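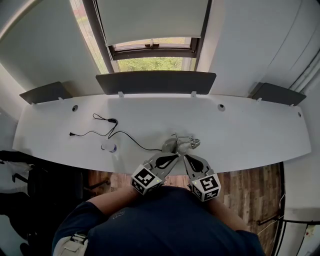
지난달에 이사하고 나서 제일 먼저 한 일이 뭐냐면, 짐 정리가 아니라 창문 블라인드 자동화였어요. 네, 저도 알아요. 그릇은 아직 상자에 있는데 블라인드부터 달고 있었다니까요ㅋㅋ 그런데 새 집 안방이 정동향이라 7월 아침 해가 진짜 장난이 아니에요. 다섯 시 반이면 얼굴에 조명을 켜 놓은 것 같아서 도저히 참을 수가 없었어요.

처음에는 전동 블라인드를 새로 맞출까 했는데, 견적을 받아 보고 조용히 창을 닫았습니다. 안방, 거실, 작은방까지 하면 노트북 한 대 값이 나오더라고요. 그래서 찾은 게 원래 있던 롤 블라인드의 구슬줄에 물려서 돌려 주는 모터예요. Sinell이라는 데서 나온 건데, 줄을 톱니에 걸고 본체를 창틀 옆에 붙이면 끝이라고 해서 일단 4개를 샀어요. 창문은 세 개인데 왜 네 개냐고 물으시면... 묶음이 더 쌌어요.

홈 > 일상 > 집꾸미기 > 스마트홈
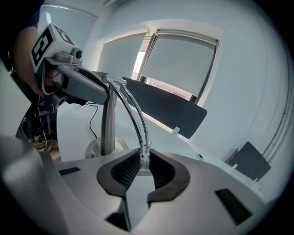
글 Thư Vi
블로그 운영자, 세 번째 전셋집을 자동화하는 중

설치 얘기부터 할게요. 설명서에는 10분이면 된다고 적혀 있는데 저는 첫 번째 모터에 저녁 시간을 통째로 썼어요. 문제는 구슬 간격이었어요. 우리 집 블라인드 줄이 동봉된 톱니랑 아주 미묘하게 안 맞아서, 내려갈 때는 멀쩡한데 올라갈 때 드르륵 하고 헛도는 거예요. 처음엔 모터 불량인 줄 알고 반품 신청까지 눌렀다가, 상자 바닥에 붙어 있던 작은 비닐 봉투를 발견했어요. 여분 톱니가 거기 들어 있더라고요. 바꿔 끼우니까 바로 잘 돌아가요. 혹시 같은 제품 사신 분은 상자 버리기 전에 바닥 한번 꼭 보세요!

두 번째로 헤맨 건 줄 장력이에요. 너무 팽팽하게 당겨서 고정하면 모터가 끙끙대는 소리를 내고, 느슨하면 또 줄이 빠져요. 손가락으로 눌렀을 때 살짝 들어가는 정도가 좋았어요. 양면테이프만 믿지 말고 나사로 고정하라고 하는데, 저는 전세라서 일단 테이프로 버티고 있습니다. 거실 건 한 번 떨어졌어요. 새벽 두 시에 쿵 소리가 나서 도둑인 줄 알았네요. 알코올 솜으로 창틀을 닦고 하루 뒀다가 다시 붙였더니 그 뒤로는 괜찮아요.

자, 이제 허브 얘기. 저는 전 집에서부터 Lultotach 허브를 쓰고 있었거든요. 조명이랑 온습도 센서랑 다 여기에 물려 있어서 웬만하면 바꾸고 싶지 않았어요. 모터가 호환된다고는 하는데, 막상 연결하니까 열기랑 닫기만 되고 '절반만 내리기'가 안 되는 거예요. 저한테는 그게 제일 필요한 기능인데! 한참 검색하다가 Fotini Kontogiannis라는 분이 올린 글을 봤어요. 모터 앱에서 상한, 하한을 먼저 저장한 다음에 허브에 등록해야 위치 값이 넘어간다는 내용이었어요. 순서만 바꾸면 되는 거였어요. 허브에서 지우고, 모터 초기화하고, 위아래 끝점 잡고, 다시 등록. 그랬더니 슬라이더가 딱 생겼어요. 이 글 보고 계실 리는 없겠지만 정말 감사합니다.

그렇게 해서 지금 돌아가는 규칙은 이래요. 평일 아침 7시에 안방 블라인드가 삼분의 일만 올라가요. 확 열리면 기분이 나빠서 조금씩 올라가게 해 놨어요. 제가 침대에서 나와서 주방 불을 켜면 그때 나머지가 다 올라가고요. 거실은 조도 센서를 써요. 오후에 센서 값이 400을 넘으면 절반까지 내려오고, 다시 떨어지면 올라가요. 그런데 구름이 왔다 갔다 하는 날에는 블라인드도 같이 왔다 갔다 해서, 한 번 움직이면 한동안은 가만히 있으라고 대기 시간을 넣었어요. 이걸 안 넣었을 때는 집이 윙크하는 것 같았어요ㅋㅋㅋ

작은방은 아직 수동이나 마찬가지예요. 그 방 창문이 공유기에서 제일 멀어서 신호가 자꾸 끊겨요. 중간에 스마트 플러그를 하나 끼우면 중계기 역할을 해 준다고 해서 Effiong 플러그를 꽂아 봤는데, 확실히 나아지긴 했지만 하루에 한 번쯤은 '응답 없음'이 떠요. 남는 모터 한 개로 바꿔 끼워 봤는데도 똑같아서 모터 문제는 아닌 것 같고요. 플러그 위치를 복도 쪽으로 옮겨 볼 생각이에요. 아시는 분 계시면 댓글 좀 부탁드려요.

배터리도 많이들 물어보셔서 적어 둘게요. 하루에 네다섯 번 움직이는 거실 모터가 지금 43퍼센트 남았어요. 완충하고 대략 한 달 쓴 거니까 저는 만족해요. 안방은 훨씬 덜 움직여서 거의 안 줄었고요. 태양광 패널을 따로 사서 붙일 수도 있다는데, 창문에 뭘 더 붙이기가 싫어서 그냥 충전해서 쓰려고요. 다만 충전 단자가 본체 아래쪽에 있어서 긴 케이블이 없으면 의자 위에 보조 배터리를 올려 놓고 충전해야 해요. 제가 지금 그러고 있어요.

소음은 음... 솔직히 조용하다고는 못 하겠어요. 낮에는 신경 안 쓰이는데 아침 안방에서는 들려요. 저속 모드로 바꾸면 소리는 줄어드는데 대신 오래 들려요. 저는 저속이 나았고, 남편은 빨리 끝나는 게 낫대요. 결국 평일은 저속, 주말은 아예 안 움직이는 걸로 합의 봤습니다.

가격 대비로 보면 저는 또 살 것 같아요. 원래 블라인드를 그대로 두니까 이사 나갈 때 떼어 가면 되고, 집주인한테 허락받을 것도 없고요. 아, 그리고 음성 명령은 설정만 해 놓고 거의 안 써요. 블라인드 이름을 '거실 창'으로 지었더니 스피커가 자꾸 '거실 전등'으로 알아듣고 불을 꺼 버려요. 이름을 '커튼이'로 바꾼 뒤로는 알아듣긴 하는데, 부를 때마다 좀 창피해요.

다음에는 현관 쪽을 손볼 거예요. Trunthorpe 문열림 센서를 주문해 놨는데 배송이 계속 밀리고 있어서 언제 올지 모르겠어요. 오면 신발장 조명이랑 묶어서 써 보고 후기 올릴게요. 그릇 상자는 이번 주말에 풀기로 했어요.

2022년 8월 5일

공감 43 · 댓글 7 · 공유하기

이전 글 | 목록 | 다음 글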